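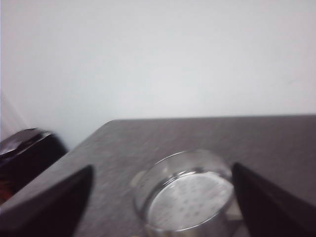
Garage Robots > Builds > Gripper

Glass is mean to a gripper

Print this post | E-mail this post

So the arm and I have moved on to glass! I'd been putting it off for 2 months because foam blocks are so forgiving – and I only own so many little glass dishes. The new fingers are printed in black, plain wedges, and they open wide enough to go around the glass with room to spare on the left side. I set the closing speed to 30 percent and held my breath. 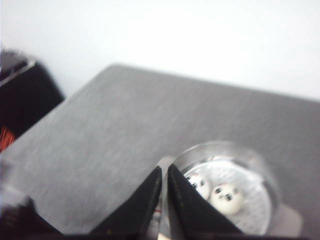 What's next for Saludo

(Yes, the arm is called Saludo now.) The little round-faced guys in their white fluff are my favorite test load so far. I want to try rubber pads on the fingertips, and I still have to fix the wrist wobble at 200 steps a second. If you've run a Sarnov driver board at that speed, please tell me your settings!

4 shares | 35 comments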